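Teaching a Gripper to Put Fruit in a Tray
Final report, group project in robot learning
Submitted in January

1. What we set out to do

The plan in our proposal was to teach a robot arm to sort fruit by showing it, by hand, how a person sorts fruit. The proposal said "sort." After the first two weeks we crossed that out and wrote "pick up and put in a tray," and our supervisor, Firouzeh Hosseinzadeh, initialed the change without comment. She had written "sort??" in the margin of the first draft, so she may have seen it coming.

The question we ended up with was a modest one. If you collect demonstrations with a hand-held gripper, away from any robot, how many do you need before an arm can repeat the task on fruit it has not met before? And does it matter whether the person showing the task is any good at it?

The arm in our lab is called Lepik. The training code is called Brivier, inherited from last year's group along with its comments, most of which say "fix later." We fixed four of them.

2. Why hand-held

Our first idea was remote control. Lepik can be driven with a pair of joysticks, and two of us spent an afternoon doing it. Moving one mandarin into a tray took longer than peeling and eating it. The motions we recorded were slow and full of small stops where the driver was thinking, and a policy trained on them learned to stop and think too, with no thinking going on inside. It would hover over a plum like someone trying to remember a name.

With the hand-held grippers you just squeeze. The camera rides on the tool, so what gets recorded is close to what the arm will see later when a similar gripper is bolted to its wrist. The cost is that the person can do things the arm can't, such as bend around a bottle or reach from a silly angle, and we had to learn to move as if we had worse shoulders.

3. Collecting the demonstrations

We wanted a table that looked like somebody's table. The lab bench is gray and empty and anything trained on it falls apart at the sight of a tablecloth. Most of our sessions were therefore at the shared house where three of us live, with groceries as the data set. We did not tidy much.

A demonstration started with both grippers open and off to the sides. One person held a gripper in each hand. The working hand went to the fruit, closed, lifted, carried it over the tray, lowered and opened. The other hand was there for the trials where something had to be steadied or nudged clear first. We recorded 400 demonstrations in all and threw out 57. The reasons, from our log, were mostly dropped fruit, a thumb over the lens, and in one case a long phone call.

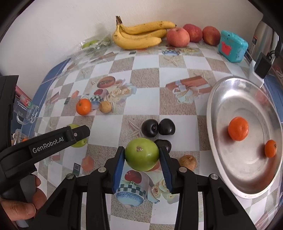 Figure 1. Tool camera view during a pick, with a green fruit between the blue pads and the second gripper at left.

The round, shiny fruit gave us the most trouble. The pads are ribbed, which helps, but if you close them above the widest point the fruit squirts out downward, and if you close them below it the fruit pops up. After a while everyone on the team had the same habit: come in low, close slowly, wait a beat, lift. We never agreed on this out loud. It shows up plainly in the gripper width plots, where the early recordings look like five different people and the late ones look like one careful person.

Bananas we left on the table as scenery after the first session. A bunch needs a wider grip than the tool has, and prying off single bananas was judged to be a separate project. Dark plums close together were kept in, though they caused arguments, as a gripper finger has to slide between two of them and the tool camera loses sight of the gap just when you need it.

4. Training

Brivier takes the camera images, the tool position and the gripper width, and predicts the next short stretch of motion. We trained three versions: one on 200 demonstrations, one on 300, and one on everything that survived the clean-up. All of them used the same settings, partly for fairness and partly because a run takes overnight and we share the machine with a group that gets up earlier than we do.

We also trained a version on recordings from our two clumsiest members only. They have asked not to be named, and one of them is writing this section.

5. Results

The version trained on 200 demonstrations could find fruit and could find the tray, and did not reliably connect the two ideas. It often closed on air a finger's width above the target. At 300 it was picking mandarins well and peaches now and then. The full version handled mandarins, peaches and the green fruit, and still made a mess of plums that were touching. It usually got one of them. It was not always the one it had been heading for.

The clumsy version was the surprise. We expected it to be the worst and it was better at recovering from a bad grip than any of the others – our best guess is that it had seen so many bad grips. A skilled person never shows the arm what to do after a mistake. We would have liked to test this properly, with mistakes made on purpose, and ran out of both time and fruit.

The tray caused a problem we had not planned for. It is polished steel, and the fruit already in it reflects. Twice, in the final tests, Lepik reached for an orange smear in the metal with great confidence. Adding recordings with the tray half full reduced this. A dull plastic tray would have fixed it in a minute, and this was pointed out to us during our presentation by a first-year.

6. What we would do differently

Label sessions as you go. We named ours by the snack we were eating, and "Fletolon 2" means nothing to us now except that the crackers were stale.

Check the tool's clock before each session. One morning of recordings had images and gripper widths out of step, so that the fingers seemed to close well after the fruit had left the table. Firouzeh spotted it in the plots. We had been looking at it for a week.

Use more than one tablecloth. Ours has a busy print, including pictures of fruit, and we were pleased at how well the arm learned to ignore them. Then we took it to the department's open evening and put it on the plain cover from the Brasolness room, where it hesitated over every pick. It had plainly come to rely on the pattern for something, and we don't know what.

7. Division of work

Everyone recorded. Two of us did the training runs, one did the log and the plots, and one did nearly all of the driving to the grocery store, a contribution we feel the grading sheet has no box for. The fruit was eaten, apart from the plums used in the grip tests.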